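Enseñar a un robot con la mano
4 de junio de 2018

Llevo tiempo oyendo la misma frase en charlas y folletos: "ya no hace falta programar el robot, basta con enseñarle". Suena a que uno se sienta al lado de la máquina, le coge la muñeca, repite el gesto un par de veces y se va a comer. He pasado 3 días en Skuretti, el taller donde Natsumi Tanabe y Balthasar Ammann prueban su sistema de demostraciones, y vuelvo con más dudas de las que llevaba.

El sistema se llama Stutus. Una persona maneja el brazo a distancia, con un mando que recoge el movimiento de la mano, y el programa guarda todo: la trayectoria, la apertura de los dedos, lo que ven las cámaras. Después se entrena un modelo con esas grabaciones y se cruza los dedos. Lo de cruzar los dedos lo digo yo, pero Balthasar se rió y no me corrigió.

La tarea que me tocó era mover comida de juguete entre el fregadero de una cocinita y el escurridor de detrás. Un niño de tres años lo hace mientras piensa en otra cosa. Yo, con el mando, tardé una mañana en dejar de dar golpes contra el borde.
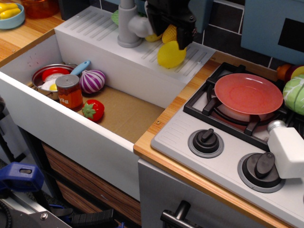
El limón entre los dedos de la pinza, sobre el escurridor.

Lo difícil no estaba donde yo esperaba. Cerrar la pinza es fácil. Lo que cuesta es saber a qué altura estás, porque sin tacto dependes de la vista y la vista engaña bastante con el brazo por medio. Bajas de más, el limón rueda, corriges, vuelves a subir. Todo eso queda grabado. Y aquí viene mi primera pega: si al modelo le doy mis titubeos, ¿qué aprende, a coger un limón o a titubear como yo?

Natsumi dice que las correcciones son valiosas y que un conjunto con solo gestos perfectos da un robot que no sabe salir de un apuro. Puede ser. También dice que conviene borrar las demostraciones "malas". Le pregunté tres veces cuál es la diferencia entre una corrección valiosa y una demostración mala, y las tres me contestó algo distinto – siempre con mucha paciencia, eso sí. La decisión la toma ella, a ojo, al final de la tarde. No es un reproche, yo tampoco sabría hacerlo mejor, pero entonces que no me vendan que el criterio humano ha desaparecido del proceso. Se ha mudado de sitio. Antes estaba en el código y ahora está en la papelera.

Segunda pega, la cantidad. Para esta tarea habían reunido 572 demostraciones antes de que yo llegara. Yo añadí 200, y de las mías no sé cuántas sobrevivieron (prefiero no preguntar). Son muchas horas de una persona sentada con el brazo en alto. Cuando se habla de lo barato que resulta enseñar con ejemplos, ese hombro no sale en la factura. El mío todavía se queja.

Tercera, y la que más me importa: lo que cambia y lo que no cambia entre una grabación y otra. Miren la olla con el huevo frito, la lata, la cebolla morada, la fresa. Ahora miren la foto que viene más abajo. Están casi para fotocopiarlas.

Balthasar defiende que hay que empezar por algún lado y que ya irán moviendo las cosas. Se lo acepto. Pero un modelo al que se le enseña siempre la misma olla más o menos en el mismo rincón puede acabar sabiéndose el rincón. Para averiguarlo hay que cambiar el decorado y medir otra vez, y esa prueba, la aburrida, es la que casi nunca aparece en los vídeos. En los vídeos aparece la cocina de siempre y música de piano.
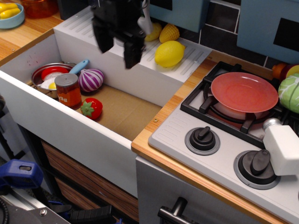 La pinza abierta, encima de la parte de atrás del fregadero. El limón, en el escurridor con el maíz.

Tampoco quiero ser injusto. Hace años trabajé con un brazo industrial que llamábamos Ritchie y que se programaba punto por punto, con una consola que pesaba como un ladrillo. Si alguien movía la mesa un dedo, a empezar de nuevo. Comparado con aquello, sentarse y mostrar el gesto es un alivio, y entiendo el entusiasmo. Hubo un momento del segundo día en que se me olvidó el mando y estuve simplemente ordenando verduras de plástico. Eso con Ritchie no me pasó jamás.

Lo que no compro es el salto de ahí a "el robot aprende como nosotros". Con el mando yo sabía para qué movía el limón. En el archivo queda el camino que hizo la pinza, y el para qué se lo ponemos después, en una etiqueta de texto que también escribe alguien.

En Sollurura quieren usar Stutus para preparar bandejas en un comedor, y me han pedido opinión. Les he dicho que esperen a julio, cuando Natsumi tenga hechas las pruebas con la cocina cambiada, y que pidan ver los fallos además de los aciertos. Si me dejan publicar los resultados, los pondré por aquí.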